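The Rendau Pocket Reckoner, reviewed by Leonilde Correia
2020-06-23

I have wanted a mechanical calculator ever since my aunt let me turn the crank on hers, back when I was small enough to need a cushion to reach it. So when the Rendau kit came out, a little hand-cranked adding machine that you put together yourself, I ordered one the same evening and then fretted over the mailbox like a child (the box came by way of Flanport and took its sweet time).

There are 146 parts, sorted into paper envelopes, and a booklet that I thought was lovely. The first few pages tell you how the stepped drum works and why people spent so many years struggling with carrying the one, and the drawings are big enough to read without squinting. The assembly pages are a bit more crowded. I got the third and fourth wheels the wrong way round and had to take half of it apart again, but by then I was having such a good time that I hardly minded!

It took me 2 long evenings with the radio on. The carry lever is the fiddly part, and I'd suggest a good lamp and a saucer for the springs, which are tiny and like to jump.
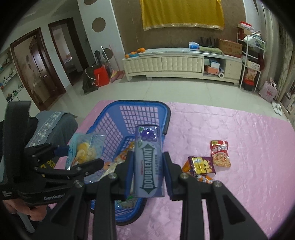 Once it's together, the crank has a soft, even click to it, and adding up a column of numbers becomes something you look forward to. I did my grocery receipts on it for a whole week. Subtraction works too, though you have to slide a small catch first and I still forget. Multiplying is just adding over and over, so anything large will give your wrist some exercise.

My friend Soledad Mateos has the older Bermúdez kit, and we sat down one afternoon to compare them. Hers is heavier and the numbers are easier to read, and I'll admit I was a little jealous of the case. Mine turns more smoothly, and the booklet is far better if you care about the history at all.

My one real complaint is the number windows. They are narrow, and the digits are printed in a gray that fades away in the evening light. I've written to Ellwood, the shop that sells it, to ask if there's a darker set of wheels, and they said to try again in August.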